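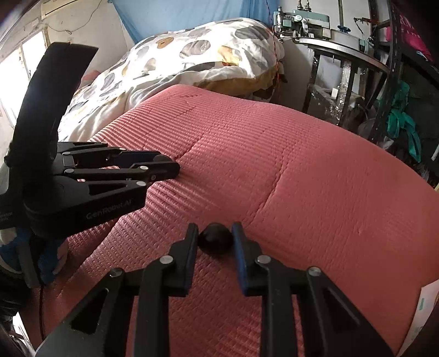

Photo: Kondska Picture Library

Chapter 4
How Goods Are Sorted Before Sale

In the previous chapter we followed goods from the producer to the warehouse. Now we must ask what happens to them inside. Before a product can have a price, somebody has to decide to which group it belongs. This work is called grading, and it is older than any written rule of trade.
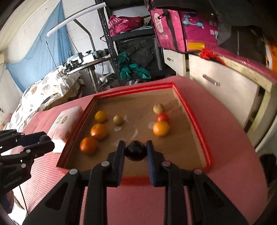
Grading begins with a standard. A standard is a short text which says what a buyer may expect from each class of goods. For some goods the text is easy to write. A glossy black ball, for example, can be judged by its diameter and by its surface, and two honest inspectors will usually agree. For wool or tea the matter is more difficult, and the standard must be supported by samples which are kept in a closed room.

The market at Mundlow used 23 separate classes for fruit alone. The sellers complained that so many classes made the work slow, and later the number was reduced.

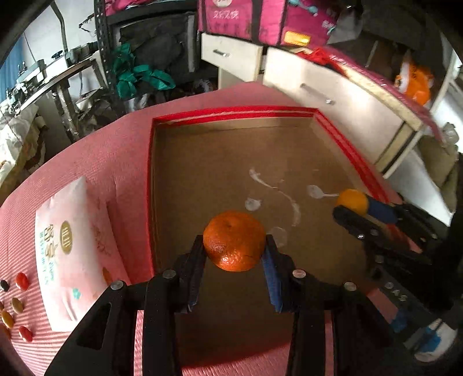 Text by the course author, Urquhart School of Commerce

Fruit is graded by size, color and condition of the peel. A box of 600 pieces is not opened fully; the inspector takes a sample, and the result is applied to the whole box. In section 4.2 we will calculate how large this sample should be. In section 4.3 we will read the records of the Rallow warehouse, where 2,036 boxes were inspected in one November and 81 were refused. Students should have the tables from Chapter 2 ready before they continue.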